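Section 4: Fitting and Changing the Bag

Okay, so you've got your Lindov bin out of the box, you've wiped out the packing dust (see Section 3), and now it needs a bag. I wrote this part of the guide after emptying far too many bins the wrong way, and I'd like to save you the coffee grounds. If you've lined a bin a thousand times, skim it and go straight to the notes on trapped air. Those are the ones people write to me about.

What you need

One bag, big enough to fold over the rim with a good few inches to spare.
One empty bin, dry inside.
A flat bit of floor with room to get both arms around the bin.

I use plain black bags from the Irow roll, because they're what the shop down my street keeps in stock. Any brand will do as long as the mouth of the bag is wider than the mouth of the bin. The Canpolat ones are a touch thicker and hold a fold better, but they're also a pain to open with dry hands!

Opening the bag

1. Stand the bin on the floor, right way up. Don't do this on a chair or a countertop, you'll be chasing it in no time.

2. Tear one bag off the roll along the perforation. If it tears crooked and leaves you with a nick in the side, set that one aside for dusting rags or paint jobs.

3. Find the open end. It's the end without the thick seam running across it. Rub the two layers between your thumb and finger until they slide apart.

4. Pull the mouth open with both hands and give the bag one good shake, downward, to let some air in. You don't have to fill it like a balloon – you only want the sides to stop clinging to each other.

5. Hold the bag by the open end and bring it over to the bin.
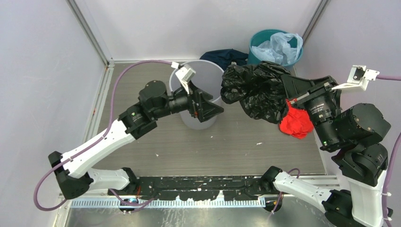 Black bag still crumpled, pale bin ready for lining.

Caution: Keep loose bags and the rest of the roll away from babies, small children and pets. Thin plastic film can cover a nose and mouth very fast. I keep my roll on a high shelf, and I put it back before I do anything else.

Lining the bin

6. Lower the closed end into the bin and let it drop. Don't punch it down with your fist yet.

7. Take hold of the mouth on two opposite sides, left and right, and stretch it out over the rim. Working on both sides at the same time keeps the bag centered. When I do one side first, the other side slips in and I end up starting over (and muttering).

8. Fold the edge outward and down all the way around. Go for a band at least as deep as your hand is wide. More is fine, the bin doesn't mind wearing a big collar.

9. Now reach inside and press the bag gently against the walls and the bottom, with an open palm. Start low and work up.

10. Run your fingers once around the outside, under the fold, and tug down anywhere it feels slack.

Note: Wrinkles are fine. You will never get a plastic bag perfectly smooth in a round bin, and there's no reason to try. What you're after is a bag that reaches the bottom without pulling tight at the rim.

Note on trapped air: If the bag puffs up in the middle and won't settle, air is caught between the bag and the bin. Lift the fold an inch or so on one side, press down inside with your other hand, and let the air sigh out through the gap. Then fold the edge back down. I got stubborn about this once and pushed harder, and my hand went right through the bottom of the bag.
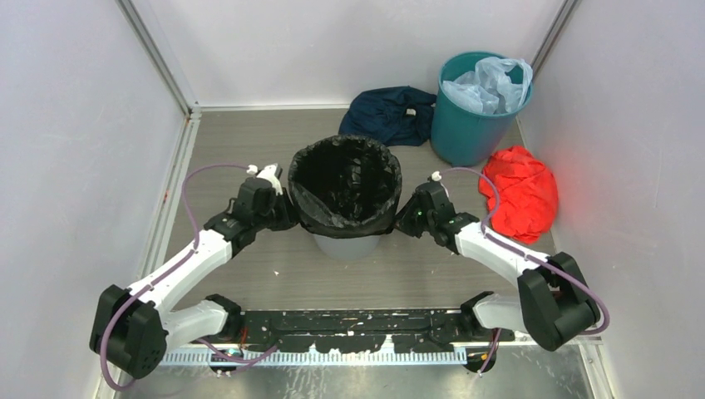
How far down the outside should the bag come?
Far enough that it stays put when you drop something heavy in, and that usually means a few inches below the rim. If it slides inward with the first load, pull more of it over the edge, or switch to a larger bag.

Keeping it in place

Some bags just like to creep. If yours does, gather the extra plastic at one side, twist it, and tie it in a loose knot under the rim so the mouth fits snugly. A big rubber band around the outside works too. I've tried the Milard clip ring and I liked it, though I wouldn't call it a must – a knot costs nothing.

Taking a full bag out

11. Stop at three-quarters full. A bag packed to the brim grips the walls and has nothing left to tie.

12. Unfold the edge from the rim, all the way around, before you lift.

13. Bring the edges together, press out a little air, and twist.

14. Hold the bin down with one hand and pull the bag straight up, slowly. If it sticks, let some air in down the side and try again.

15. Tie it off once it's clear of the bin, and check the bottom of the bin for drips before you put in a fresh bag.

Caution: Never push trash down with your bare hands. Broken glass and can lids hide really well in a black bag. Wrap sharp things in newspaper before they go in.

A last tip from my own kitchen: drop two or three spare bags flat in the bottom of the bin, under the one you're using. When the full one comes out, the next is already there waiting. Skip this if you have a toddler who digs in things.

Cleaning the bin itself is in Section 5.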